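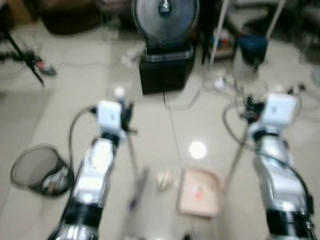

Floor with pink tray and mesh wastebasket. Posted by tern_lane.

Warkia Household Help > Floors and surfaces > Tile

Glossy tile: clearing order, dull film after mopping, and marks under a tray

tern_lane
Member, posted May 2026

I have a ground floor room with pale, glossy tile. The tile was down when I moved in. A half box left in the garage has a label reading Pangilinan, series Ultasham, glazed porcelain. No care sheet in the box. The supplier's old number is disconnected.

Three problems, in order of how much they annoy me.

First, a dull film. It shows after every mop, worst in the patch that gets the reflection from the light. From standing height it looks fine at right angles and grey at a low angle. I have been using Curness floor concentrate, one capful to a bucket, cotton string mop, no rinse. Increasing to two capfuls made it worse.

Second, clearing. The floor collects things: the shallow pink tray, sticks, scraps, cables near the tripod, the wastebasket. Each time I clean I move objects from the dirty side to the clean side and then have to do the clean side again. I would like a fixed sequence that avoids double handling. Larger furniture stays put.

Third, the tray. It has a raised rim and gets put down directly on the tile. When I lift it there is sometimes an outline of the base left behind. It wipes off with effort. I don't know if this is plasticiser, trapped water or grit wearing the glaze. The tray has also picked up a small red-orange spot near the middle and I would like to get that off if the method is simple.

The section I clean most often is 1815 mm wide, wall to the edge of the rug. I mention it in case someone wants to recommend a flat mop head by size.

I do not want a polish or a sealer unless it is really needed. No steam mop either, I don't own one.

3 replies

İlker Kocabaş
Moderator, 1738 posts

Taking these in your order.

Film. A glazed porcelain surface does not absorb detergent to any useful degree, so whatever is in the bucket dries on top. Grey at a low angle and clear at right angles is the usual presentation of surfactant residue. Doubling the dose and getting more of it is consistent. You need to strip what is there and then lower the dose.

To strip:
Vacuum first with the brush bar off.
Warm water, no product, fresh microfibre pad. Do one strip and let it dry. If the film lightens, carry on with plain water over the whole floor and change the water as soon as it looks cloudy.
If plain water does nothing, use a neutral pH cleaner at the weakest dose on its label, leave it wet for 5 minutes, agitate with the pad, pick it up with a second pad, then rinse twice.
Buff dry with a towel under the mop head. Air drying leaves whatever minerals are in your water.

Do not go to vinegar. It will not hurt most porcelain glaze but it will etch cement grout over time, and you haven't said what your grout is.

After stripping, measure the concentrate with a teaspoon or a syringe. Capfuls are not a unit. Start at half the label rate and rinse. Retire the string mop for this floor. It holds too much water and releases it unevenly.

Clearing. Work from high to low and from the far wall to the door, with one holding area that is off the floor. A table or a bench will do. The mistake in your current method is that the floor itself is the holding area.

1. Wastebasket first. Empty it and take it out of the room. In your picture it is sitting at an angle with light-coloured bits inside, and an open mesh basket will shed dust through the sides if you drag it about half full.
2. Loose small items by hand. I can see a purple and white stick, something small and cream-coloured beside the tray, and a red and white object over by the cables. If the cream one is food, bin it and wipe that spot before vacuuming.
3. Tray, carried level, to the holding area.
4. Cables. Lift and coil what can be unplugged. What has to stay gets gathered to one side of the tripod and held with a hook-and-loop tie. Vacuum around it, never over it.
5. Tripod last. Fold it if it is free to move. Otherwise wipe the floor around each foot by hand and leave it standing.

I also can't tell whether the dark line running up the middle of the floor is a joint or a cable. If it is a cable, it belongs in step 4. If it is a joint, it is worth a pass with a soft nylon brush, as dark joints on pale tile are often just dirty grout.

Tray marks. Lift the tray and look at the outline under a torch held close to the floor. Three possibilities and they look different. Water ring: whitish, feels like nothing, gone with a damp cloth and a dry. Plasticiser transfer: slightly tacky, comes off with isopropyl on a cloth. Wear: does not come off, and you can catch it with a fingernail. You say it wipes off with effort, so it is one of the first two. Four felt pads under the base stop both, provided the felt stays dry. Use silicone bumpers if the tray is going to hold anything wet.

The spot on the tray: dish soap and warm water, then bicarbonate of soda as a paste, left on for an hour. Tomato and chilli colour in plastic fades further if the tray spends a day or two in sun. Test the paste on the underside first. I can't say from a picture what the tray is made of or what the spot is.

grout_and_about
Member, 212 posts

Just use hot water and an old towel. I have had the same sort of floor for years and never bought a product for it. Put the towel over a broom. Works fine.

Also get a basket with a lid.

pell_m
Member

Mostly agree with the moderator's post. Some corrections and additions from having laid a fair bit of glazed porcelain.

If the grout is epoxy the vinegar warning does not apply, but there is still no benefit to using it on detergent film. To check, put a drop of water on a joint. Cement grout that has not been sealed will darken within a few minutes. Epoxy will not.

Glazed porcelain does not need sealing. If somebody before you sealed it anyway, the sealer will be sitting on top of the glaze and will look very much like your film. Water won't shift it. Try one tile in a corner with a proper sealer remover before buying enough for the room. I would do this test before the neutral cleaner stage, it saves an afternoon.

On mop size, for an 1815 mm run I would use a 600 mm head. Three straight passes is 1800, so you are 15 mm short with zero overlap. Make it four passes and overlap each by a generous margin. A 450 head needs 5 passes with overlap and is easier to turn around chair legs. Either is all right. I prefer the smaller one near furniture.

Pads: use two colours, one for washing and one for pick-up, and wash them without fabric softener. Softener on microfibre is a common source of exactly the haze you describe, and it will come back however clean the bucket is. Worth ruling out before blaming the concentrate.

Grit is the real risk to a glossy glaze. A tray slid across fine sand will leave hairlines that only show in reflected light. Lift it, don't push it. Same with the tripod, check the feet for embedded stones.

tern_lane
Original poster, follow-up

Thanks. Did the water drop test and the joints went dark, so cement, unsealed. The plain water strip took out most of the film along the wall. The patch under the light is better but still shows a faint grey, so I will try the corner tile with remover next.

Confirming fabric softener on the mop heads, yes, every wash. Stopped.

Tray outline came off with isopropyl. Bumpers ordered. Paste is on the red spot now. I went with the 450 mm head and will post again in September if the haze returns.

Thread status: open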